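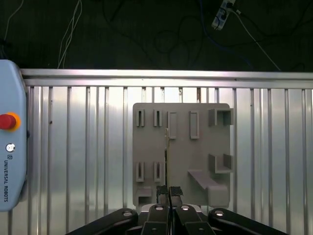

The grey printed fixture board in front of the ribbed aluminium panel, Bistirholm.

Idris Landeg has been making fixture boards for the Bistirholm workshop for long enough to have strong views on slot width. The current board, known in the drawings as Lis, is the one he is least inclined to change. Aldana Cabral spoke to him at the bench on Saturday, December 6, 2025.

Landeg starts with the panel and comes to the board later. "Most people begin with the holders, and then they look for something to fix them to," he says. "The backing decides what you can do. If it moves, every dimension on the board is a guess."

The backing is built from aluminium extrusion, with the profiles set upright and a horizontal rail across the top. The profiles were bought from Enumel and cut to 600 mm. Landeg checks each cut end with a square before assembly and rejects anything he can see light under. He also checks the whole wall for twist with a straight edge laid corner to corner, once before the rail is tightened and again the next morning.

Asked about the finish, he says that bare aluminium is hard on the eyes under a bench lamp. "It throws the light straight back at you, and the grooves go dark next to it. You learn to read a grey board against it. White was worse. We tried white in November and you could not find the edge of a slot." He does not polish out small marks on the ribs. He wipes the metal down with a damp cloth and leaves it.

The board itself is 3D-printed. Landeg prints flat, face up, and lets the part cool on the plate for as long as the job allows. A board lifted early will bow, and he says a bow that looks like nothing on the bench will show up once the board is clamped. His limit is 0.3 mm over 150 mm of length. Anything past that goes back for reprinting.

Slots are the part he has revised most. The early ones had square mouths, and thin parts caught on the corners going in. The present drawing has a raised rim and a small lead-in on the inside edge. "The rim does two jobs," he says. "It stiffens the wall of the slot, and it gives you a line to aim at. I would keep it for the second job alone."

Revision 73 of the drawing is the one in use. The number is high partly through his habit of issuing a new revision for every change, including changes of a tenth of a millimetre. Brirkwood, where he trained, kept paper registers going back to 1966 and worked in the same way. "You could look up a bracket and see each time somebody had been wrong about it. I found that useful."

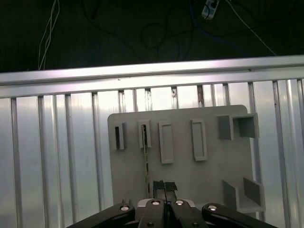
Can a printed slot be used for thin metal strip without wearing out?
It can for light use, provided the slot is cut slightly wider than the strip and the inside edges are smoothed before the first part goes in. Check the width with a feeler gauge at regular intervals and reprint the holder when the strip begins to lean.

On cables, Landeg is brief. He wants the power strip behind the rail and nothing hanging in front of the panel. The routing beyond that he leaves to others – "as long as I can wipe the metal."

The next revision will move one of the narrow holders 2 mm to the left. The drawing is done, and the print is waiting for a free plate.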